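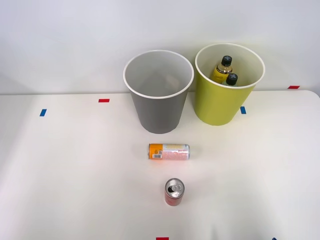 Pick One Town and Stay There

My spouse and I used to plan vacations the way some people pack a moving van. If there was an empty corner, something went into it. Two nights here, one night there, a "quick stop" on the way that ate up half a day, and then a last night in an airport hotel with a shuttle at 4:30 in the morning. We came home with a lot of pictures of train stations. I don't regret those trips, exactly, but I've come around to a different way of doing it, and since I've been boring my friends with it for a good while now, I might as well bore a wider public.

My view is that if you have a week, you should spend the whole week in one place. One town, one bed, one key. And I'd go a step further and say it ought to be a town you can walk across before lunch.

What changed my mind was a trip to Cuesta. We had only meant to sleep there once, on the way down to the coast, where I had booked us into three different places in six days (I was very proud of that itinerary, it had colors). Then the bus line went on strike the morning we were supposed to leave. The woman at the front desk shrugged, said it could be a day and it could be five, and asked whether we'd like to keep the room. We kept the room. The strike was over by the next afternoon, as these things often are, and by then we had found the bakery, and the bench behind the church that gets the sun until suppertime, and neither of us could come up with a good reason to go stand in line for a bus.

So we stayed all seven nights in a town that our guidebook gave a paragraph and a half.

I can tell you what there is to see in Cuesta, and it won't take me long. There is a church with a crooked tower. There is a market two mornings a week, a small museum about salt, a river you can swim in if you don't mind stones, and a footpath that goes up 700 steps to an old chapel on the hill. A busy traveler could get all of that done in one day and be on the way to the next place by dark. I know this because I was that traveler for years, and I'd have written in my notebook that Cuesta was "nice, very doable in a day."

The trouble is that what you get on the first day in any town is the part that's been set out for you. You eat on the square because the square is where you are. You go up the steps at noon, in the worst of the heat, with everybody else who arrived on the morning bus. By the third day you know to go at seven, when it's cool and the only company is an elderly man and his even more elderly dog. By the fourth day he nods at you. By the fifth you've been told which of the two bakeries to go to, and why, and what the other one did to deserve it (something to do with a wedding cake, and the feelings were still quite fresh).

I realize that sounds small. It is small! But when I look back over the trips I've taken, those are the things I still have. I've stood in front of some very famous paintings and I'm sorry to say that what I mostly remember is the back of the person in front of me.

The money side

People tend to assume that staying in one place is a luxury, something for folks with all the time in the world. In our case it went the other way. The last of our big hopping-around trips cost the two of us $2845 before meals, and when I sat down with the receipts, a shameful amount of it was just getting from one bed to the next. Train seats, two taxis because we were late for trains, luggage storage, a rental car with a drop-off fee I had somehow missed. The week in Cuesta came to well under $2000, and we ate better.

Part of that is simply that many small places will give you a lower rate if you take the room for the week, though you usually have to ask. Part of it is that you can shop. On a two-night stop, nobody buys a jar of jam. When you're staying seven nights you buy the jam, and a loaf, and some cheese and a bag of peaches, and suddenly breakfast is something you do in your socks at the window.

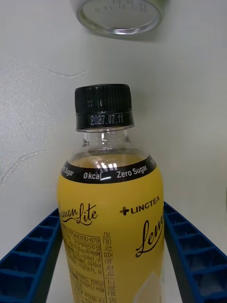

You also stop buying things out of panic. I used to spend a small fortune on trains and in stations, on sandwiches I didn't want, because I couldn't be sure when the next chance would come along. Once you know that the little grocery on the corner is open until nine, that whole low-level worry goes away, and I hadn't even known I was carrying it.

What people say back to me

I've had this argument at enough dinner tables to know the objections by heart, and some of them are fair.

The first is, "But I may never get back there." If you've saved for years to cross an ocean, it seems almost rude to spend the whole time in a place your neighbors haven't heard of. I do understand that one. If there's a city you have dreamed about since you were ten, then by all means go to that city. I'd only ask you to go to that one and leave out the four others that happened to be on the same rail line. I once gave Flirnora a day and a half, a city I had wanted to see for most of my life, so that I could fit in two places I had no particular feelings about. I still haven't quite forgiven myself. I saw the harbor in the rain, ate a rushed plate of fish, and left with my shoes wet.

The second objection is boredom, and it's usually parents who raise it. "The kids would climb the walls." Maybe so. I can only say that when we took our niece and nephew to Cliddale for eight days, I packed for a siege: card games, puzzle books, a kite. On the second afternoon they found a pond with a rope swing and some local children attached to it, and after that we mostly saw them at mealtimes. The kite came home still in its wrapper. Children like to do the same thing over and over in a way that adults have trained themselves out of, and a trip with a new hotel every other night is about the worst fit for them I can imagine.

The third is that you might choose wrong. You could land in a dud and be stuck there. This does happen. We spent a week in Solico one June, and I would not call it a success. The beach was mostly gravel, a stretch of road was being torn up right outside our window, and the restaurant everyone recommended was closed for the owner's vacation, which I suppose was fair enough. We still had a reasonable time of it. We took the number 37 bus out to the end of the line because we had run out of other ideas, and there was a village out there with a brass band practicing in a garage with the door up. They waved us in, and we sat on paint cans and listened to the same march eleven times. I couldn't tell you the name of the village. I could hum you the march.

With a two-night stop we would never have been desperate enough to take that bus.

How I choose now

I'm not scientific about it. I look for a town with a train or bus connection, so that a day trip is possible if we get restless. I want a market, because a market means people live there and cook. I like some water, and it doesn't have to be the sea. I try to avoid anyplace where the first page of search results is all lists. And I look at the map to see whether there's a school, which may sound odd, but a town with children walking home at three in the afternoon is a different sort of town from one where every building has a lockbox on the door.

Then I book the week and I try very hard to leave it alone. That's the part I'm still bad at. Around the second evening, I get an itch and start looking up how far it is to the next place, and whether we could squeeze it in if we got up early. My spouse has learned to take the phone out of my hand and suggest a walk. We go around by the river, usually, and look at what people are growing in their yards, and by the time we're back I've forgotten the train times.

We're going back to Cuesta next spring, for ten nights this time. I've already written to ask for the same room.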